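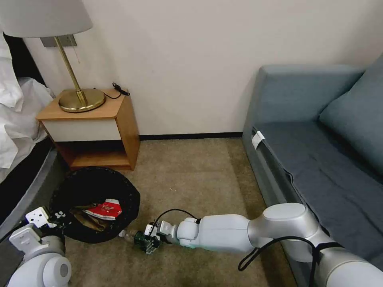 Aula 5: Recolha de demonstrações para aprendizagem por imitação

Na aula passada ficámos na função de perda. Hoje vamos ao que a alimenta, e para mim é a parte mais divertida da cadeira: ensinar dois braços a apanhar lixo do chão de um quarto e a deitá-lo no cesto!

O conjunto Momine tem neste momento 1679 demonstrações desta tarefa. Cada uma é um episódio completo, com as imagens, as posições das juntas e a abertura das duas pinças, tudo com o mesmo relógio.

1. Preparar o chão

Espalhem os objetos de maneira diferente em cada episódio. Uma garrafa de plástico deitada, um invólucro amachucado e um saco de papel torcido pedem pegas muito distintas, e é dessa variedade que o modelo vive. Mudem também a orientação: a pinça tem de aprender a chegar ao invólucro pela ponta, com os dedos alinhados, antes de fechar. 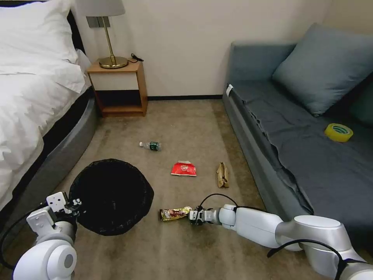
2. Conduzir os braços

Movimentos contínuos, sem pressa. Se falharem uma pega, corrijam e sigam em frente (as recuperações valem ouro no treino!). O braço esquerdo fica junto ao cesto enquanto o direito vai buscar os objetos. Larguem só com a pinça por cima da abertura.

3. Anotar

Marquem o início e o fim de cada pega e escrevam uma frase curta no Editz, por exemplo «pôr a garrafa no cesto». Dos episódios revistos em August, 308 voltaram para trás por falta dessa frase, e custa imenso perder material tão bom.

Para sexta-feira: escolham um episódio, dividam-no em subtarefas e tragam uma proposta de critério de sucesso. 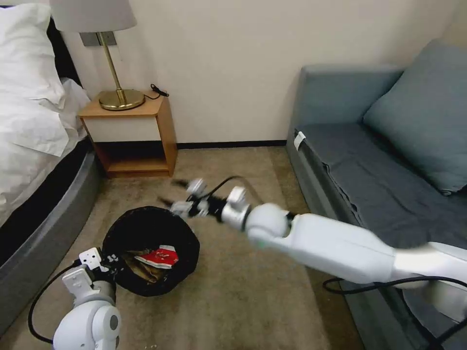 Texto de Nouhaila Chraibi | Revisão: Abílio Baptista

Leitura de apoio: o capítulo sobre desvio de distribuição. Reparem como um pequeno erro na aproximação leva o braço a posições que nenhuma demonstração cobre, e pensem no que o passo 2 faz por nós nesse caso.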